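I'd been meaning to get to the Cenley open day for years, and this October I finally did. Friday morning, gray sky, 300 people in line ahead of me at the old Follance mill and one coffee cart trying to serve us all. I had a cinnamon bun for breakfast and regretted nothing.

The mill opens its doors once a year, and the tenants on all the floors let you wander through. I started upstairs and worked my way down, which I'd recommend if your knees are better at the start of the day than at the end.
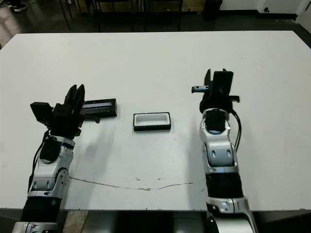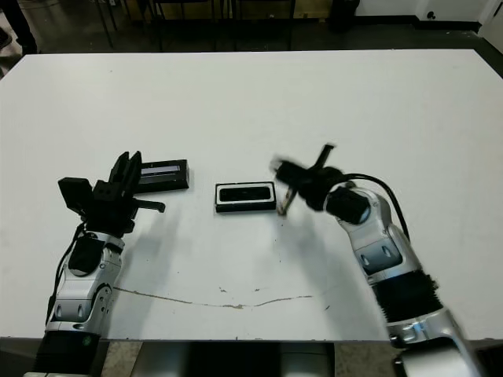
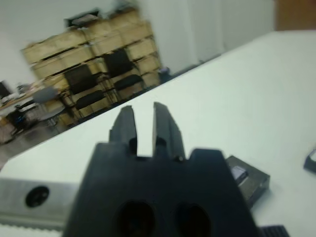
What I'd really come for was the weaving. Follance made wool blankets until the seventies, and a small outfit called Plimen has moved into the ground floor and got three of the old looms going again. Oh my goodness, the noise! They hand you foam earplugs at the door and you think they're being fussy, and then the first loom starts up and you feel it in your teeth.

Hatem Soliman ran our tour. He used to fix printing presses and taught himself looms from a stack of manuals he found in the boiler room. The blanket on the big loom had 3,000 warp threads, and every one had been tied in by hand before they could start. I asked what happens when one snaps. "You stop, you find it, you say a few words," he told me.

Next came the dye room, which smelled like wet dog and vinegar (I sort of loved it). They had a pot of madder going and were pulling out skeins the color of brick. Kids could dip a bit of yarn for a dollar. I am not a kid, but I dipped one anyway, and my thumb was orange all weekend.

Lunch was soup from the Hegde stand in the yard – lentil, with a lot of lemon – eaten standing up since every bench was taken. Then back inside for the seconds sale. I'd promised myself I'd spend 20 dollars and came home with a 60-dollar blanket, green and cream, with one crooked stripe near the hem that I can't find anymore unless I go looking.

Parking is free behind the church, but go early. The lot by the river was full by ten, and the walk back uphill with a wool blanket under your arm is warmer than you'd think.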